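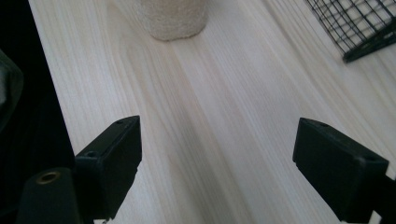 When does a hand-held gripper need to be checked before it is used to record work for a robot?
At the start of every shift, after any drop or knock, and again whenever a finger, screw or mount has been changed.

Justden Publishes Practice Guide for Hand-Held Gripper Work

RUTBY, May 11, 2022 - Justden today released a practice guide for sites that use hand-held grippers to record manual tasks for later use in robot programming. The guide sets out rules for tool checks, work surface preparation, operator breaks, record keeping and the handling of rejected recordings. It applies to two-finger tools held and moved by a person. It does not apply to grippers mounted on a powered arm, which remain under the site's existing machine safety rules.

The guide was drafted at the Justden test shop in Rutby and tried out at two partner sites, Balum and Gruber. Both sites had been working from their own written procedures. A comparison of those procedures showed that they used different terms for the same fault, different limits for finger wear, and different rules on who could clear a tool for use. Recordings from one site could not be accepted at the other without a second review. The new guide replaces both sets of procedures.

Tool checks

Each tool is to be checked by the operator who will use it. The check covers the following points:

Fingers open and close over the full range without sticking.
Both fingers are seated square to the body, with no play at the screws.
Contact faces are free of chips, glue and loose material.
Threaded inserts are flush and hold a screw at the stated torque.
The camera mount does not shift under light hand pressure.

Surface scuffs on a finger are not a fault unless they change how it grips. A cracked finger is a fault in all cases. A tool that fails any point is tagged and set aside. It may be returned to use only after repair and a repeat of the full check by a second person.

Fingers are to be replaced in pairs. The guide sets a service limit of 1000 recorded cycles per pair, or earlier if wear is found. Sites may set a lower limit but not a higher one.

Work surface

The surface must be stable, level and clear of items that are not listed on the task sheet. Items that are listed are to be placed before recording starts and may not be moved between takes except by the tool. Wood, metal and coated surfaces are all allowed. Glossy surfaces are allowed only where the task sheet calls for them, as glare can hide the edge of an object from the camera.

Lighting is to be held steady for the length of a task. Where a work area takes daylight from a window, the operator notes this on the record. Blinds are either fully open or fully closed, and the setting is not changed in mid-task.

Operator time

An operator may record for no longer than 60 minutes before a break. Time spent on checks and setup is counted toward this limit. Tools above the weight given in Annex B call for a shorter period, to be set by the site after a trial.

New operators complete 16 hours of supervised work before recording alone. Hours worked under the earlier Balum or Gruber procedures count in full if a signed log exists. Hours without a log do not count.

Records

Every recording is filed with the tool number, finger pair number, task sheet version and result of the last check. A recording made with a tool that was later found faulty is marked as held. Held recordings are reviewed back to the last check that was passed. They may be released, limited to certain uses or rejected. Rejected recordings are kept separate from accepted ones and are not to be deleted until the review has been signed.

The most frequent question during the trial period concerned failed grasps. The guide treats a failed grasp as a valid result if the tool was in good order and the task sheet was followed. It is filed with the failed-grasp code and is not to be repeated in order to replace it.

Timing

The guide takes effect at Balum and Gruber in July. Other sites may adopt it at any time. Sites that adopt only part of the guide are asked to state on their records which sections they follow. Comments on the annexes, in particular the torque table in Annex A, may be sent to the Justden office in Rutby.

About Justden

Justden prepares working procedures and check sheets for small automation sites and runs a test shop for hand tools, grippers and fixtures.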